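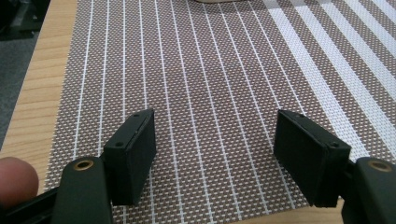 Cleaning woven placemats without wrecking the weave

I have a set of the basket-weave kind, brown-gray with a white grid running through it and wide white stripes toward one side. They go on a light wood table and get used every day. The brown-gray part hides everything. The broad stripes don't hide anything, and on a couple of the mats they have gone a bit yellow from coffee and tomato sauce. I have been wiping them with a damp sponge and dish soap. What else is safe to use? The tag only says "wipe clean" and they came from Closel, if that helps.

Posted by larchstreet, January 30, 2021

mudroom_87
Is it vinyl or some kind of fabric? If it's woven vinyl you can be pretty rough with it. Lay it flat in the tub, warm water, baking soda paste on the stripes, soft brush, leave it for 30 minutes and rinse. Brush along the stripe and not across it or you push the dirt into the darker part.

larchstreet
Vinyl, I think. It feels like plastic thread. There's no backing on it.

tworowsofbeans
I would skip the baking soda. It gets down in the weave and you will be shaking white powder onto the table for a week. Dish soap and an old toothbrush does the same job.

mudroom_87
Only if you don't rinse it. Hold it up under the shower head and it all comes out.

tworowsofbeans
I did rinse. Mine have a tight weave and it stayed in there. Maybe yours are looser.

ovenmitt50
Whatever you do, keep them out of the dishwasher. I put four Tustonora mats on the top rack and they came out curled like potato chips. I ironed them under a towel on low and that got them most of the way back, but the corners still lift.

pantry_dweller
Mine go in the dishwasher all the time, no heat dry. Eight years and they are flat. It's the drying cycle that curls them.

ovenmitt50
I had heat dry off. Could be the brand.

larchstreet
I don't want to risk it. Does anyone know about the yellow in particular? The food stains mostly come up with soap, but the yellow doesn't move.

kettleside
Depends what it is. If it's coffee, hydrogen peroxide on a cloth, ten minutes, wipe off. Test the edge first. If it's from sun through a window then it's in the plastic and you can't clean it out. Which side of the mat faces the window?

larchstreet
The striped end, on the two bad ones. So it could be sun. I'll try the peroxide on one of those and leave the other alone to compare.

mudroom_87
Turn them around every so often and swap places at the table. Also look underneath while you're at it. Water sits under a woven mat and can leave a cloudy spot on the wood.

tworowsofbeans
Agree with that one. Dry the table before they go back down.

larchstreet
Tried it last night. The mat I did with peroxide is lighter where the coffee rings were, and the overall yellow is the same as before. So some of each, I guess. I used the toothbrush and dish soap on the rest, no baking soda. They are drying over the shower rod.

kettleside
Take them off the rod before they set that way. A flat towel on the floor is better.

larchstreet
OK, moved them.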